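About Dallstead

Dallstead is a small company that makes measuring equipment for people who breed and test crops. Our customers are seed companies, university field stations and a few large farms that run their own variety trials. We build the equipment, we install it in the field, and after the harvest we help to read the numbers. We are based in Pluden, in two former seed stores beside the railway line, and we have test plots just outside the town.

How we started

The company was founded by Bjartur Snorradóttir and Hernán Cusi, who met while both worked on barley trials. In those years the plant height was measured with a wooden stick, and the leaf color was judged by eye against a printed card. Two persons walked each row, one measured and the other wrote. In a wet summer the paper became soft and some of the values could not be read in the evening. Hernán has kept one of these notebooks, and he still shows it to new customers when they ask why they should pay for a sensor.

The first product was a simple frame on bicycle wheels, with a distance sensor looking down at the plants. It was pushed by hand between the plots. It was heavy in clay soil and it did not like stones, but it measured the same plot three times and gave nearly the same answer each time, and this was more than we could say about ourselves with the stick. A breeder who saw it working asked for two of them, and so we became a company a little earlier than we had planned.

What we make

Our main product today is the Zositham row scanner. It is a light carriage which moves over the crop on a rail or behind a small tractor, and it records plant height, canopy cover and leaf temperature. The carriage can be adjusted for wheat, barley, oats, beans and young corn. For corn later in the season we offer a taller version, which needs more time to install and should be ordered before the winter.

We also make a fixed root chamber. It is a narrow box with one glass side, buried at the edge of the plot, so that the growth of the roots can be followed without digging up the plants. Root chambers are slow work. They must be put in the ground one season before the trial starts so the soil can settle, and we ask all customers to plan for this.

The third part of our work is the software that stores the measurements. It is not beautiful, but it exports to a plain table which can be opened in any statistics program. We decided early that a customer must be able to take all the data and leave us at any time. Several customers have done this, and one of them came back.

Our test plots

At Pluden we have 211 plots of our own. They are used to test every new version of the equipment before it goes to a customer, and also to train the persons who will use it. The soil is mixed, with sand at the south end and heavy clay near the ditch, and this is useful for us although it was not so pleasant for the farmer who rented the land to us. In the last full season we made 2,348 plot measurements with the row scanner, and a part of these were repeated by hand for control.

The control measurements are published on our website each November, also when they are not flattering. In one season the leaf temperature values were too high in the afternoon, and we found that the housing of the sensor was warming up in the sun. The housing was changed from dark gray to white, and the old ones were replaced without cost.
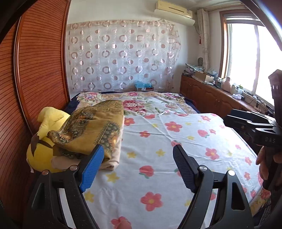
The people

Bjartur Snorradóttir leads the company and is also responsible for the mechanical design. Before Dallstead she repaired harvest machines, and she prefers bolts that can be opened with a normal wrench.

Hernán Cusi plans the field trials together with the customers. He travels much between April and September, so it is better to write to him than to call.

Lingyun Xiao is our sensor engineer. She joined us from a laboratory where plants were measured in climate chambers, and she had to learn about wind. She calibrates every scanner herself before delivery.

Esben Ladefoged writes the software and answers the support mail. If you have a question about the file formats, he will probably send you a longer answer than you expected.

Mi-kyung Song takes care of the test plots, the sowing plan and the training courses. She also teaches plant physiology part time at the agricultural school.

In the summer we are joined by students, who stay for the whole season and take part in all the work, including the weeding.

Working with us

Most projects begin with a visit to your field. We want to see the rows, the slope, the road and the nearest place with electricity. After this visit you receive a written proposal with a price and a time plan. The visit is free of charge inside a distance of 100 miles from Pluden. For longer distances we ask you to pay the travel.

The minimum rental time for a row scanner is one growing season. A scanner can also be bought, and in this case two days of training are included. For trials with more than 600 plots we recommend two carriages, because the measurements should be finished while the light is still similar.

We cooperate with the Baldursdóttir trial farm, where customers can see a scanner and four root chambers in normal use. Please make an appointment with Mi-kyung first. The farm is a working place and the gate is often locked.

What we do not do

We do not sell seed, and we do not give advice about which variety to buy. We have no share in any seed company. Sometimes a customer asks how his line performed compared with a line from another customer, and we cannot answer this question, also not informally. Each customer owns his own measurements, and they are kept separately.

Students and open positions

Applications for the summer season are read during the winter. We ask for a short letter and the name of one teacher. Experience with electronics is welcome but not necessary. You should be able to work outside in most weather and to walk long distances on uneven ground. A driving license helps, as the bus to the plots goes only in the morning and in the late afternoon.

Page last updated July 7, 2023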